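# Why Are Some Bottles Brown?

Glass is made by melting sand with other minerals. Small amounts of iron, sulfur and carbon turn it brown.

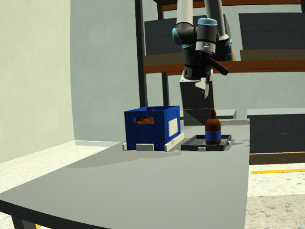 Brown glass blocks most ultraviolet light, the part of sunlight that causes sunburn. Clear glass lets more of it through. Ultraviolet light can change the taste of some drinks and weaken some medicines.

**Try it:** Put one strip of colored paper in a brown jar and one in a clear jar. Leave both in a sunny window for 11 days. Compare the colors.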